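Esirier opens free knitwear sorting and folding workshop in Dorkberg

Dorkberg, August – The textile reuse association Esirier will open its sorting room to the public every Sunday, beginning this month. Residents of Dorkberg and Iltport can bring knitted clothes and small fabric accessories which they do not wear anymore, and learn at the table how to check them, fold them and prepare them for a second owner.

The program has the name Song, after the street where the association had its first shop. It has places for 49 participants in the first season. Each session starts at 10 a.m. and takes the whole morning, with a coffee break in the middle. Participation is free, and the materials are included.

In the last collection Esirier received 400 bags of clothing from the two towns. A large part of it was knitwear in dark colors: black, navy and charcoal. These pieces are the most difficult for the sorting team. A small hole or a pulled stitch is easy to find on a white sweater, but on dark gray yarn it can stay hidden until the piece is already in the shop. Patterned knits ask for even more patience, as an open, mesh-like stitch can look like damage when it is part of the design.

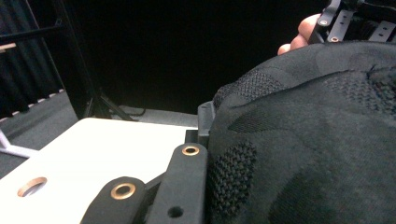 Mekdes Birhane wrote to the association that she had given away dark sweaters for years without looking at them once on the inside, and that she would like to know if a knit with one loose stitch is still welcome or if it only makes work for other people.

The answer of Esirier is that it is welcome. A loose stitch can be closed in a few minutes with a crochet hook, and this repair is the subject of the second session. What the association cannot accept is knitwear with moth damage in many places, or pieces that were put in the bag while they were still damp.

"We do not want to teach people a perfect fold," said Matilde Torres, who coordinates the program. "We want that they take the piece in the hands, turn it, feel the seams and then decide. If you do this at home before you fill the bag, we can bring your sweater to the shop the same week."

The method of Song is simple and uses only a clear table and good light. The piece is first laid flat and the sleeves are opened. Then one hand goes inside the body of the garment and moves slowly from the hem to the neck, while the other hand keeps the fabric in place. Thin places can be felt before they are seen. After this the piece is turned and the same is done on the back. Only then it is folded, with the sleeves inside and the neck on top, so that the size label can be read without opening the pile again.

Small soft items have their own session. Caps, pouches and similar things do not stay in a fold, and in the shop they often end at the bottom of a basket. Participants will learn to shape them by hand, to check loops and openings for loose thread, and to lay them down one by one. Luzius Rüegg will lead this part of the program. He has worked with felt and knitted accessories for 29 years and will also show how to bring a crushed piece back to its form with steam. 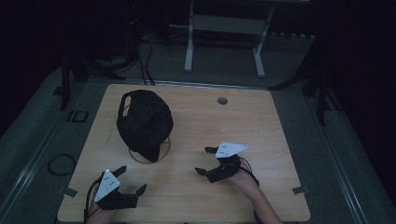 A black fabric item on the light wooden worktable.

Every participant receives a printed card with the checking steps and a list of the 43 fabric and care terms that appear most often on labels. The card was written in everyday language by Siobhán Flanagan, and it can be taken home. Persons who attend four sessions can afterwards help at the sorting table if they wish – there is no obligation.

Pieces that pass the check will be sold in the Esirier shop in Dorkberg and, from the autumn, at a second point in Iltport. Knitwear that cannot be worn anymore is unraveled when the yarn is strong enough, and the yarn is given to local schools. The rest goes to a company that makes filling material.

Practical information

Registration is possible in the shop during opening hours or by telephone. Each person can bring up to five pieces per session. Please wash and dry them before and remove pins and brooches. Children from ten years can take part together with an adult. The room is on the ground floor and the entrance has no steps.

Press contact: Vasco Pinheiro, Esirier, Dorkberg. Journalists who want to visit a session are asked to announce themselves two days before.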